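Sweeping station and dish rack setup – progress report for January

Prepared by Tahmineh Bagheri for Abbas Rashti, Zivora

This report covers the table work paid for under the second installment of the household tasks grant. The kitchen sink part of the grant is on its own schedule, and Farzad Khosravi will report on it separately.

Work done

The white table is in use. We settled on one layout in the first part of the month and have kept to it, with the dustpan on one side, the pile next to it and the wire dish rack toward the back. The earlier layout had the rack closer to the front and it was in the way of the sweeping, so Ardalan moved it.

Positions are drawn on the tabletop in marker. We tried paper templates first, but they slid and had to be put back after every round. The marker lines wear off with cleaning and need to be redrawn, a job that takes a few minutes at the start of the day. Ardalan keeps a tracing of the outlines so that they come out the same.

The small dark pieces for the pile are kept in a jar under the table. We bought 300 and still have most of them. Losses are mainly pieces that roll off the edge.

Table setup, January
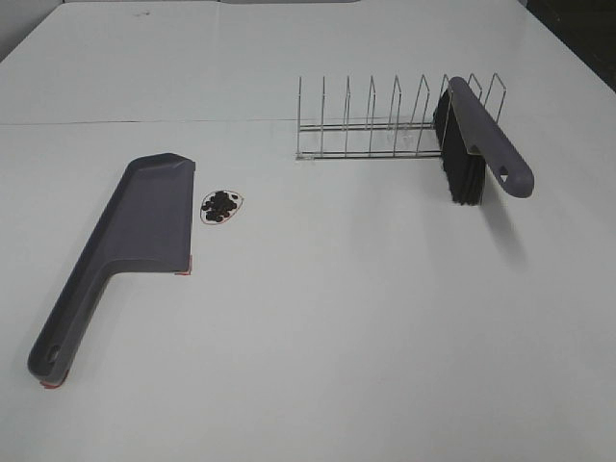
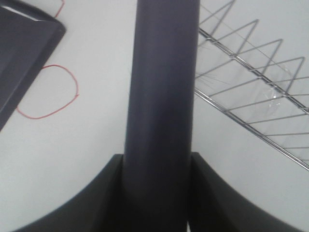
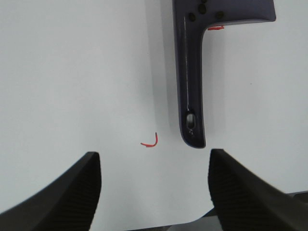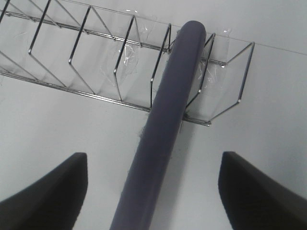

We completed 17 sessions against a plan of 20. The three missing sessions fell in the same stretch, when the room was being repainted, and will be made up next month at no extra cost to the grant.

Setup time between rounds has come down. It was 10 minutes at the beginning of the month and is now closer to four. Most of the difference comes from having fixed places for things – before that, two people would put the dustpan down at two different angles and the round had to be started over.

Purchases

The dish rack and the dustpan came from Trusto and were within budget. A second dustpan of the same model is on order. The Shojaei order (replacement table panels) has not arrived. The supplier now says the middle of next month. We can go on with the present tabletop until then, although the seam collects crumbs and has to be brushed out.

Open points

The rack stands on the table. It shifts a little when someone leans on the table, and we check its position before each session. Ataberk Yüksel has suggested small rubber feet. We would like to try these before asking for money for anything more permanent.

We also need a decision on plates. The grant text mentions loading the rack but gives no sizes. If we do not hear otherwise, we will buy one set of small plates from Jurgate and charge it to supplies.

Next month

Make up the three sessions. Fit the rubber feet. Replace the panels if they come, and redraw all outlines from the tracing. Send the revised supplies budget to Abbas before the next installment is due.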